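3.2. Disposición de los objetos en el contenedor

El material se presentó en contenedores rectangulares grises, abiertos por arriba y apoyados sobre un tablero de madera clara. No se emplearon divisiones interiores -- los objetos descansan directamente sobre el fondo -- y su posición inicial no se corrigió a mano. Según el criterio de Seppälä y Kwok, dos objetos forman grupo cuando la separación entre sus contornos es menor de 40 mm. La Figura 4 muestra un grupo situado junto a la pared izquierda, en el que coinciden piezas de geometría muy distinta: una cinta métrica amarilla, un bloque verde con dos salientes redondeados y un palo delgado de madera con un extremo más ancho.

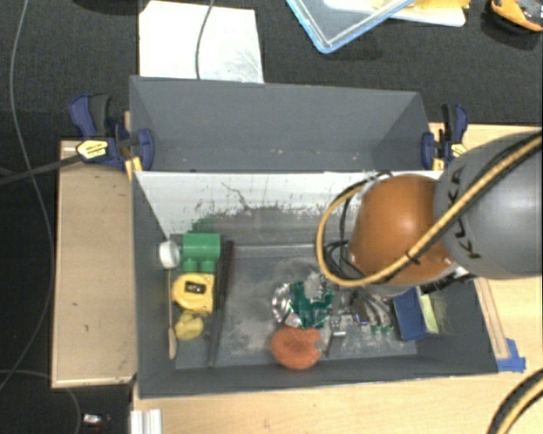

Figura 4. Objetos agrupados en el lado izquierdo del contenedor delantero; el contenedor posterior está vacío.

3.3. Codificación de las agrupaciones

Cada disposición se codificó mediante 2 variables: la distancia del grupo a la pared más próxima y la orientación de su elemento más alargado. Los objetos de contorno irregular se aproximaron por su envolvente convexa. La muestra Doltari comprende unas 1000 disposiciones, anotadas de forma independiente por Nina y Beaudoin; las discrepancias se resolvieron por consenso. Los casos con solapamiento completo -- un objeto oculto por otro -- se excluyeron del análisis y se tratan en la sección 5.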